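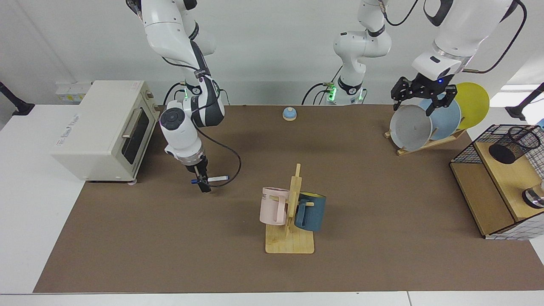 Toaster oven, left. Marker with the blue cap, also left.

My sister-in-law Hanneke labels her leftovers. Contents, day, initials. I used to find this funny, and then in May I ate something out of my own freezer that I took for chili and was in fact plum sauce, with rice, to the last spoonful, out of pride.

So now I label too. My early work was vague ("soup?") and my middle period was bossy ("EAT THIS BY FRIDAY"). Lately I just write what it is. Natália says my handwriting makes lentils look like a threat, but she still took two tubs home.

The freezer is down to one mystery block, gray, very heavy, wrapped in foil from before the reforms. I've written "before" on it and put it back.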